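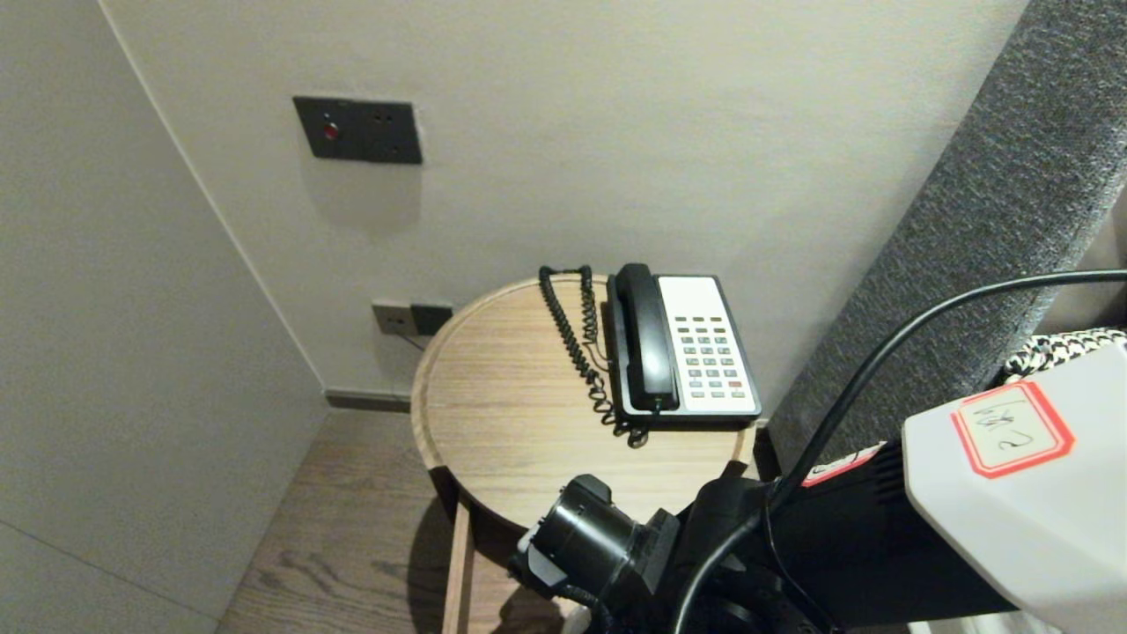 Round side table with raised rim, light oak finish. Desk phone with coiled cord.

Care of Small Wooden Tables and Nightstands

Updated 2019-02-25 by Ilona Vörös

Dusting
Use a dry cotton cloth and wipe with the grain. On a table with a raised rim, dust packs into the joint where the rim meets the top. Run a soft, dry paintbrush along the joint first, then wipe. Lift phones and lamps before wiping. Dragging them leaves fine scratches that show in side light.

Water rings
A white ring is moisture in the finish. Lay a folded cotton cloth over it and press with an iron on low for five seconds. Check, and repeat up to three times. A dark ring has reached the wood and will need sanding. Do not use an iron on veneer.

Rubber feet
Some rubber and soft plastic feet react with lacquer and leave a sticky mark after a hot August. Put felt under them. Marks already there usually come off with mineral spirits on a rag; test under the table first.
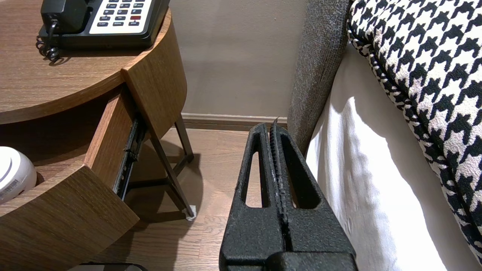
Drawers that drag are mostly a matter of dirt in the slides. Pull the drawer out fully, release the catches if there are any, and vacuum both halves of each slide. Wipe off old grease. Apply a thin film of dry silicone spray and work the drawer back and forth. Oil is not suitable, as it holds dust. For plain wooden runners, rub with candle wax.

If the drawer still binds, check the slide screws. A screw head standing proud will catch the moving half. Stripped holes can be packed with a wooden toothpick and white glue, left overnight and redrilled.

Wobble
Tighten the leg bolts with the table upside down on a blanket. Then stand it in its usual spot and test again. If it rocks only there, the floor is uneven; add a felt pad under the short leg.

Readers with the older Lakatos table should note that its leg bolts take a 5 mm hex key.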